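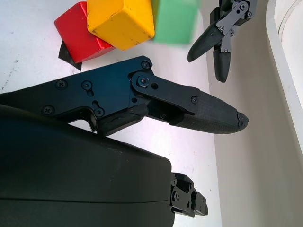 On trial: the Tultgate two-arm bench kit

September 6, 2022

Every supplier of small robot arms now sells what they like to call a starter bench, and most of them come down to the same thing: two arms, two grippers, a wrist camera, a laptop image with the software already on it, and a bag of toy blocks. Tultgate's version has been on loan to us at Skillcombe since June. The lease is coming up for renewal, several members have asked whether we'd recommend it, and the brochure has been doing the rounds again with the line about "productive in an afternoon" still in it.

We weren't productive in an afternoon. It took us the better part of a week to get both arms to agree on where the table was, and a good deal of that went on finding out that the printed calibration sheet belonged to an older version of the software. Tultgate's support desk sent the right one once we asked. They might have put it in the box.

What you get for the money

The kit is offered as a lease at 184 pounds a month, with a minimum term of 36 months. That sounds gentle until you multiply it out, and the brochure doesn't do the sum for you: it comes to 6,624 pounds, and at the end of it you hand everything back or start paying again. There is a purchase price too, but you have to ring for it, and the figure we were given moved between the first call and the second. I'd want it in writing before going any further.

The lease covers the arms, the controllers, the grippers and one replacement set of fingertip pads a year. It doesn't cover the wrist cameras after the first six months, or anything you have bolted on yourself. Delivery is extra. So is the training day, which the salesman describes as optional and the manual seems to assume you have been on.

The grippers

These are the part I expected to like least, and they're the best thing in the kit. The fingers are stiff, the linkages are held with ordinary screws that you can get at without taking the wrist apart, and the textured pads hold a plastic block well enough, even one with scuffed faces and rounded edges. Anyone who has used the cheaper Radum gripper, with its smooth pads and its habit of firing small objects across the room, will notice the difference on the first day.

The pads themselves are another matter. The tapered tips are the first thing to meet the table when an arm comes in a little low, and they come in a little low quite often while you're learning. The tip in our photograph has a slight chip in it. A chipped tip still grips, but one replacement set a year looks mean for a kit sold to beginners, and extra sets are priced as if they were made by jewellers. Ask for two sets a year when you negotiate. One member did and got them.

Check the screws as well. The manual says to go round them monthly. We found the one at a finger's pivot loose well before that, which showed up as a faint wobble that we had spent a morning blaming on the software. A dab of thread lock sorted it out. The manual doesn't mention thread lock.

Two arms, one table

The reason to pay for this kit and not a single arm is the promise that both will work together: one holds, the other places, or one passes a block across to its partner. Tultgate's demonstration video shows a handover done smoothly, again and again, with cheerful music. I'd like to know how many takes were thrown away.

Ours could do it. With the blocks set out in the same places each time and the lights left alone, the handover worked often enough to show to visitors. Turn a block to an awkward angle, or let it lean against another, and things got worse quickly. The arm would go for the right block from the wrong side, nudge its neighbour, then stop and wait to be told what to do. Tultgate's answer is that you should record more examples, and that may be right. It's also a very convenient answer for a firm that charges for storing them.

There is a collision check that is supposed to keep the two grippers from meeting. It works by keeping them a long way apart, and so gets in the way of the handover, so you switch it off for the handover, and then you haven't got a collision check. I raised this with the support desk and was told a better one is on the way. I've been told that about a lot of products.

The wrist camera

The view from the wrist is useful and also rather full of wrist. A good part of the picture is taken up by your own finger and the housing below it, and what is left over is the bit the software has to work with. Things close to the top of the view can go soft. For a block on a plain white table this doesn't matter much. For small parts on a cluttered bench I'd want a second camera on a stand, and that's another item on the price list.

A plain table helps, by the way, and so does keeping it clean. Smudges don't seem to bother the software, but we had better results after we stopped leaving odds and ends within sight of the arms.

The software

Fine, mostly. You guide the arms through a job, save the run, and collect enough runs for the thing to have a go on its own. The screens are clear and the buttons say what they do. My complaint is with the progress score, a percentage that climbs as you add runs and turns green when it thinks you have enough. We had a green score on a stacking job that then failed six times in a row. I don't know what the score measures and I couldn't get a straight explanation of it. Ignore it and watch the arms.

Your runs are kept on Tultgate's servers unless you ask otherwise. You can keep them on your own machine, but the setting is three menus down, and the export format is their own. If you later move to someone else's kit, such as the Paquette bench, expect to start recording from scratch. Paquette is no better in this respect, as far as I can tell from its paperwork.

Who might want one

A college with a technician who has time to look after it would get decent use out of this. The hardware is solid and students can learn a lot from blocks. A small workshop hoping to put it to paid work should borrow one first, bring its own parts to the trial and refuse to be shown the blocks at all. I asked Tultgate for the name of a customer using the two-arm bench for real production. They promised to get back to me, and at the time of writing they haven't.

As for the length of the lease, three years is a long time to be tied to anything in this line. We have asked for a 12-month break clause. If we get it, we'll probably keep the kit on. If we don't, it goes back, and we'll try the Paquette in its place – with the same blocks, so that the comparison is fair.

Members who want to see the bench before it's decided can book a slot through the Skillcombe office. Bring a part you'd like to see picked up, nothing too heavy and nothing you'd be sorry to have dropped. The two-page cost sheet, with the extras added in, is available from the same place.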